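Ambush on the Brado road – does anyone believe the "unknown gunmen" line?

Started by hillside_reader, 29/12/2020

hillside_reader
I've been following the Brado road business since the first reports came in and I'm more confused now than I was at the start. A council member's convoy gets shot up on the stretch before the Nukside turning, the police say "unknown gunmen", and then within hours there are three different theories doing the rounds. First it was the faction that split off after the April talks. Then it was timber money. Now my cousin tells me everyone in the Mokura tea stalls is sure it was a family feud dressed up as politics. Has anyone seen anything solid? I mean an actual statement with a name on it, not a forwarded message.

mokura_exile
Solid, no. The only thing with a name on it is the district police note, and that says next to nothing. It confirms the convoy was stopped, it confirms the road was closed for the night, and it says inquiries are continuing. That's your lot. I grew up 40 km from there and I can tell you "inquiries are continuing" is what they said about the last one as well, and the one before that.

My own feeling is timber. There were 148 permits handed out in that district and the man in the convoy was the one who wanted them looked at again. People have been hurt over a lot less up there.

tallyman
Sorry but I don't buy the timber thing at all. Everyone says timber because everyone always says timber. The permits were already frozen, so who gains? If you're a contractor with a frozen permit the last thing you want is 300 extra police sitting on your road stopping every lorry. Whoever did this didn't care about the road staying open, and that points to the armed lot to me.

mokura_exile
They were frozen on paper, tallyman. Go and stand at the Brado checkpost after dark and tell me how frozen they look.

tallyman
Fair enough, I haven't stood there. But you haven't either for a good few years, going by your user name!

hillside_reader
Can we not, please. I did ask for things with names on.

Ok, one thing with a name. Zaid Sleiman had a long piece on his site last night, he's the one who used to cover the ceasefire monitoring and now writes from Colombo. He got hold of the denial letter from the faction and put the whole text up. What struck me is how quick it was. They usually take days to say anything, and this was out before the road was even open again. He reckons a quick denial means they were worried about the talks. I read it the other way round, that somebody had it drafted already. I've been going back and forth on it all morning and I've got nowhere.
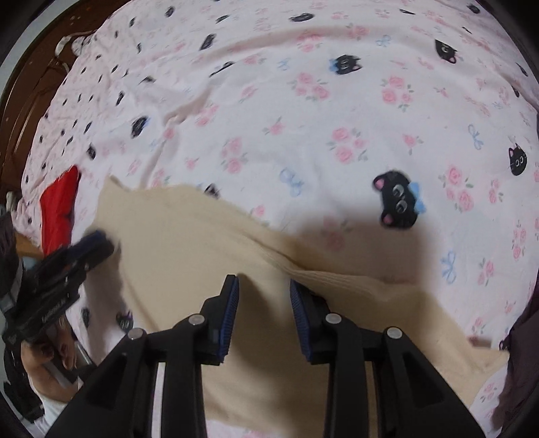

So who is running the investigation now, the district police or the state?

The state has it. A special team took over from the district people the morning after, and the district police are only doing the roadblocks and the village visits.

brado_bus
Coming in as somebody who lives here. Our village had one of those visits and it wasn't pleasant, but nobody got hit, which I mention as I've seen people saying otherwise. They wanted to know who had been on the road with a motorbike and whether we'd had strangers asking for food. We've had strangers asking for food every winter since I was a boy. Then they went on to the next place.

On the feud theory, I'd leave it alone if I were you. Both families have got children at school down here and it's getting nasty for them. There were 500 people at the prayer meeting and both families came and sat through it.

mokura_exile
Thanks brado_bus, that's more use than everything I've read this week. Was the council office open? A friend told me it had been shut and the papers moved out.

brado_bus
Shut, yes. Papers moved, I couldn't say. There's a lock on the door and a policeman on a chair.

lemon_pickle
Can I be the boring one? All of you are arguing over who did it and there's been no report published on the first ambush, let alone this one. There was meant to be an inquiry under a retired judge. It was announced in April, it got a room and a letterhead, and I have never managed to find a single page it produced. I wrote to the home department asking for it and got a very polite letter telling me to write to the law department. You can guess what the law department told me.

Until that report turns up I don't see why anyone should trust the next one, whoever signs it.

tallyman
I'll go along with that, and I don't often agree with lemon_pickle. Though I'd say the special team is a different animal from a judge in a room. They can arrest people.

lemon_pickle
They can, and last time they did, and every one of them was home again before the rains. I'm not saying the police are lazy – I think they get told where to stop.

hillside_reader
Told by whom though? That's the bit where everyone goes quiet.

lemon_pickle
I've got a job and a landlord, so I'll go quiet too.

mokura_exile
Has anyone kept a copy of the faction's letter? The link on Sleiman's page isn't loading for me. I'd like to check the wording, because one version I saw says "our cadres were not present" and another says "our cadres had no role", and those are two quite different denials.

hillside_reader
I saved it. It's "had no role". The other wording is from a translation that went round on phones, I think. I'll send it to you privately, I don't want to paste the whole thing in here and have the mods lock us.

tallyman
"Had no role" is a lot roomier, isn't it. You could be standing on the road and have had no role.

brado_bus
Road is open again both ways as of this morning, if anybody has family travelling. Buses are only going as far as the Nukside turning and you have to change there. Carry your ID and leave early, the queue at the checkpost is long.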